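Halloretti Owners and Builders Forum > Hand-held and wrist-mounted grippers > Faults and repairs

Thread: Left finger lagging on close, grip width reading drifts

sinine_bench
Posts: 104
10 June 2023

We have a two-finger hand-held gripper, the parallel linkage version with brass bushings at the pivots. In the last few sessions it has developed a fault I can reproduce but not explain.

Symptom: on a slow close with nothing between the pads, the left finger stops short for a moment and then catches up. The right finger moves smoothly. The logged width shows a flat section followed by a step. On opening there is no step, or one too small to see in the log.

Consequence: small parts are being pushed sideways at the moment of contact. Thin-walled clear containers are the worst, as the right pad arrives first and tips them. We lost a run of pick-and-place demonstrations because the recorded width did not match what the fingers were doing.

Already done: trigger cable checked and re-tensioned, encoder re-zeroed, firmware rolled back one version. No change from any of them.

Before I strip it, has anyone seen this on one side only?

desta_admasu
Moderator

Which finger carries the encoder on yours? If it reads from the right-hand link, the log should not show a flat section when only the left one sticks. If it reads from the left, fine, the log agrees with your eyes. It matters for where you look.

sinine_bench

Left link. The log and the observed motion agree with each other. What they don't agree with is the trigger position.

gandovton_rigs

Bushing. Printed link on a brass bushing, the bore in the print relaxes, the bushing starts to turn in the plastic and not on the pin, and you get stick-slip. I replaced both lower ones in February for the same thing. Drill out, press in new, a drop of retaining compound on the outside only.

Sharifi_K

I would not go straight to the bushings. Stick-slip from a loose bushing shows in both directions, and the OP says opening is clean. A one-direction fault with a flat and then a step sounds like something being compressed and then let go. Dirt in the linkage would do it. So would a pad that has lifted and is fouling its own link.

Check the pads first. It costs nothing and needs no drill.

gandovton_rigs

Mine was close-only as well for the first week. The return spring hides it on opening.

Sharifi_K

That depends on which way your spring acts. On the version the OP describes the spring opens the fingers, so it would help on opening, I grant you. It still does not explain why re-tensioning the cable made no difference at all. A loose bushing should at least have moved the position of the step.

desta_admasu
Moderator

Both are cheap to test. Take the trigger cable off, hold the tool by the body and move each finger by hand through its full travel. If the bushing is loose you will feel side play at the pivot. If it is debris you will feel a gritty spot at one angle and nothing elsewhere.

Please disconnect the battery before you do this. There is an older thread where someone left the motor-assist board live with the cable off, and the board drove the fingers shut looking for its end stop. He had a fingertip between the pads. No lasting injury, but the assist on that model has no force limit during homing.

sinine_bench

Ours has no assist board, it is trigger and cable only. Point taken for anyone else reading.

Results of the hand test:

Left finger: no side play at the lower pivot. Very slight play at the upper. A definite rough spot near two-thirds closed.
Right finger: smooth throughout, no play.

Blew the linkage out with compressed air and repeated the test. The rough spot is reduced but still there.

Sharifi_K

So, debris.

gandovton_rigs

So, debris and slight play at the upper pivot. I would still change the bushing while it is apart. Play only goes one way.

setareh_alipour

Joining in because we run 5 of these and keep a fault book. Three of the five have had a closing fault on one side. Causes, as found on strip-down:

Unit 1: fibres wound round the pivot pin, picked up from cleaning cloths.
Unit 2: bushing loose in the link, as gandovton_rigs describes.
Unit 3: pad adhesive had crept out under load and was catching dust, which then built up against the link.

One of those supports each of you, so I can't settle the argument. In units 1 and 3 compressed air improved matters for a day or so and then the fault came back. I suspect the air drives the fine material further in.

What we do now is take the pin out, wipe it, wipe the bore with a dry swab and refit without oil. Oil on these pivots holds dust and we stopped using it.

gandovton_rigs

Disagree on the oil. Dry brass on a steel pin will wear, and then you have my problem. A trace of light oil, wiped off again, is enough.

setareh_alipour

The bushings we fit are the oil-filled sintered type, so they carry their own. If yours are plain turned brass then I agree with you.

desta_admasu
Moderator

OP, which are yours? And when did you last look closely at the pads themselves? If the faces are shedding, cleaning the pivots will only buy you a short time.

sinine_bench

I don't know which type of bushing. The parts list says only "brass, flanged". I will check when the pins are out.

On the pads, I had been wiping the faces between sessions and never inspected the edges. Having now looked, I think Sharifi_K has the better case. The right pad has a chipped spot along its edge, a frayed lip, and pale fibrous material hanging off the lower inner corner. There is also a tiny sliver standing at the tip of the left finger. None of it proves what is inside the left pivot, but there is plainly loose material on the tool and the pads are due for replacement whatever else I find.

Plan, in order:

1. Replace both pads as a pair and trim the edges square.
2. Pull the left pins, wipe, refit, repeat the hand test.
3. If the rough spot remains, change the upper left bushing.
4. Re-zero the encoder and log ten slow closes with nothing held.

I am changing one thing at a time so that the cause can be identified. Recording is stopped on this unit until step 4 is clean, and the affected sessions have been marked as not usable for width. I will post the log when I have it, along with the bushing type. The photo was taken at the bench with the fingers open, before any parts were removed.
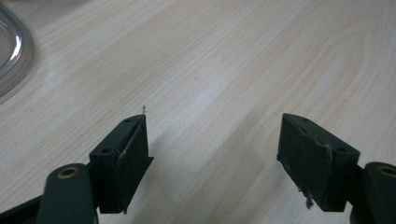
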